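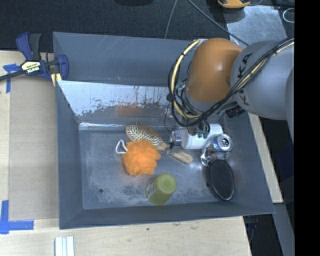 Pour le bac unique

Dans l'appartement de Dornville où j'ai habité quatre ans, la salle de bains avait un meuble à tiroirs avec des séparateurs en plastique transparent. Je les avais achetés chez Zirnov, en plusieurs largeurs, et j'avais passé une bonne partie d'un après-midi à les ajuster. Une case pour les brosses, une case pour les élastiques, une autre pour les flacons entamés, une longue et étroite pour les limes et la pince à épiler. Au bout de trois semaines environ, les brosses étaient sur le rebord du lavabo, les flacons par terre à côté de la baignoire, et les cases contenaient des élastiques, des tickets de caisse et un bouchon qui n'allait sur rien.

Je défends depuis un rangement que les magazines de décoration traitent avec mépris : le grand bac où tout va. Brosse à cheveux, fleur de douche, flacon, gobelet, tout ce qui sert dans la salle de bains et qui n'est ni un médicament ni un objet coupant. On prend, on se sert, on remet. Je ne prétends pas que ce soit beau. Je prétends que dans une maison ordinaire, avec des gens qui se lèvent à des heures différentes et qui ne rangent pas tous de la même façon, c'est ce qui tient le plus longtemps.

Un système de cases demande un effort au mauvais moment. Quand on range, le matin, on est pressé. Quand on cherche, on est déjà motivé, puisqu'on a besoin de l'objet. Le bac unique met donc le travail du côté de celui qui cherche, et c'est une répartition raisonnable. Remuer quelques affaires pour retrouver une brosse prend quelques secondes. Ouvrir le bon tiroir, soulever le bon couvercle et reposer la brosse dans le bon sens en prend à peine plus, mais on ne le fait pas, et la brosse reste sur le lavabo.

Il y a des objections sérieuses, à commencer par l'hygiène. Une fleur de douche humide posée contre une brosse à cheveux, ce n'est agréable ni pour l'une ni pour l'autre. C'est vrai, et la réponse est simple : ce qui est mouillé reste suspendu jusqu'à ce que ce soit sec. Chez moi il y a deux crochets au mur de la douche et ils suffisent. On peut aussi admettre que le bac se lave. Un bac en métal ou en plastique lisse se vide, se passe à l'eau chaude avec un peu de savon, s'essuie, et l'affaire est terminée. Essayez d'en faire autant avec un tiroir à compartiments, où les cheveux et la poudre se logent dans chaque angle.

L'autre objection est plus juste : le bac attire ce qui n'a rien à y faire. On y trouve tôt ou tard une canette vide, une pile, un jouet, une télécommande. Je ne connais pas de maison où cela n'arrive pas. Mais les tiroirs attirent exactement les mêmes intrus, et ils les cachent. Dans un bac ouvert, une canette parmi les brosses saute aux yeux, on l'attrape et on la jette. Au fond d'un tiroir, la pile morte reste jusqu'au déménagement.

Reste la question de la taille, et c'est là que beaucoup de gens se trompent. Un bac trop petit oblige à empiler, et ce qui est dessous n'existe plus. Il faut voir le fond. Quand toutes les affaires se touchent à peine et qu'on aperçoit encore de la place entre elles, la main trouve sans que l'œil travaille beaucoup. Quand on ne voit plus le fond, le bac n'est pas trop petit dans la plupart des cas – c'est qu'on garde trop de choses. J'ai longtemps eu des flacons presque vides que je conservais par scrupule, et des brosses dont les poils étaient couchés depuis longtemps. Le bac rend ces choses visibles tous les jours, ce qui finit par agacer assez pour qu'on s'en occupe.

Je préfère aussi les parois inclinées aux parois droites. C'est un détail, mais on passe la main plus facilement et les objets longs, un manche de brosse par exemple, ne se coincent pas debout dans un coin. Les paniers tressés, très en vogue, ont le défaut inverse : les picots des brosses s'y accrochent et la poussière aussi. Celui que j'avais rapporté d'une brocante à Plostton a fini par contenir des pelotes de laine, usage pour lequel il est parfait.

On me dira que tout le monde n'a pas la place de poser un bac. Dans une salle de bains minuscule, l'argument est réel. Le mien est dans le couloir, sur une étagère basse, à deux pas de la porte. Cela surprend les invités. En pratique on s'y fait très vite, et le lavabo reste dégagé pour ce à quoi il sert. Je laisse au bord de l'évier le savon et les brosses à dents, dans leur verre, et rien d'autre.

Ce que je reproche au rangement par cases, au fond, c'est de supposer que les objets d'une maison sont connus d'avance. On achète le séparateur pour la brosse ronde, puis on change de brosse, et la nouvelle est ovale et plus large. On mesure un casier pour un flacon, puis la marque change la forme du flacon. Les meubles se vendent avec des photos où tout entre au millimètre, et personne ne vit longtemps avec exactement les mêmes affaires. Un bac se moque de la forme de ce qu'on y met.

Je fais une exception pour la cuisine, où les couteaux et les couvercles réclament un peu de discipline, et une autre pour les papiers. Je n'irais pas non plus conseiller le vrac à quelqu'un qui partage sa salle de bains avec un très jeune enfant, à moins de poser le bac en hauteur. Pour le reste, ceux qui hésitent peuvent essayer sans rien acheter, avec une bassine qui traîne sous l'évier, et voir au bout d'un mois ce qui est resté dedans.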